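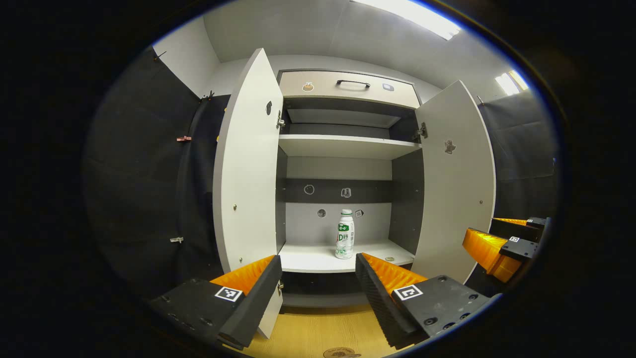 A drink bottle on the cabinet shelf, seen between the fingers of a hand-held gripper.

Finn Dreßler makes tea before he will talk about the pads. He makes it slowly, in a small kitchen down the hall from the workshop at Prondham, and he asks twice whether I take milk. When we finally sit down he has a plastic tub with him, the sort you would keep leftovers in, and it is full of little ribbed finger pads, most of them split along the same line.

"I keep them all," he says, tipping a few out next to the sugar bowl. "My wife thinks this is a sickness. But if you throw away the broken ones, you only remember the good ones, and then you believe you are a very fine engineer."

Dreßler runs the gripper bench for Cametti, a small outfit that records people doing household jobs with hand-held grippers so that robot arms can later be taught the same motions. The jobs are as plain as they sound: open the cabinet doors, take the bottle off the shelf, put it back, close up. By the start of November his team had 1,102 recordings of the bottle task, and he was, he admits, rather proud of them.

Then the bottles began to slip.

"A little bit at first," he says. "You close the fingers, you lift, and the bottle turns in the grip, maybe the width of a thumb. The person holding the gripper doesn't even notice. You feel it go and you squeeze harder, without thinking, the way you do with a wet glass at the sink. So the recording looks fine! The bottle goes up, the bottle comes down, everybody is happy."

The robot arm, of course, had learned from all that squeezing. On a trial run it closed on a full bottle much too hard, the cap let go, and the bottle shot sideways off the shelf and into the inside of a cabinet door. One of the operators, who had leaned in to straighten something, pulled her hand back in time. She was not hurt, and Dreßler is careful to tell me so before he tells me anything else about that afternoon. He stirs his tea for quite a while afterward.

"It was juice on the floor and a scare, that's what it was," he says. "But her hand was there. I went home and I didn't eat much."

They stopped everything the same evening. The pads came from a batch the team called Clirumora, after the supplier's name for the rubber, and when he bent one under a desk lamp he could see a hairline crack at the bottom of a rib. Under load the rib folded over and let the bottle slide. He and a colleague then sat down and went back through the recordings by eye, all of them, with a good deal of coffee, and marked 279 where the bottle visibly turned after the fingers had closed. Those were pulled out of the training set.

I ask whether software might have caught it sooner, and he laughs, kindly enough.

"We had software. It checked whether the bottle arrived, and the bottle arrived! We were asking it the wrong thing. Now it looks at the label. If the label rotates between the grab and the lift, we get a flag, and somebody has to go and look at the pads before the next person starts."

There are other changes, and he goes through them with obvious affection, as if introducing me to cousins. Pads are swapped after every 100 grasps, split or not. The arm has a lower limit on how hard it can close. Bottles for arm trials are filled with water and no more than halfway, and there is a line of tape that people stay behind until the arm has been switched off. A new pad in a softer mix, from a firm called Bouvier, has been on trial for 19 days, and so far he has had only one to add to his tub.

"One is good," he says, holding it up to the window and squinting along the rib. "I would like to know what happened to this one, though. It's in a funny place, the crack. Look, higher up than the others."

He passes it across to me, and we both bend it back and forth for a time, while the tea goes cold.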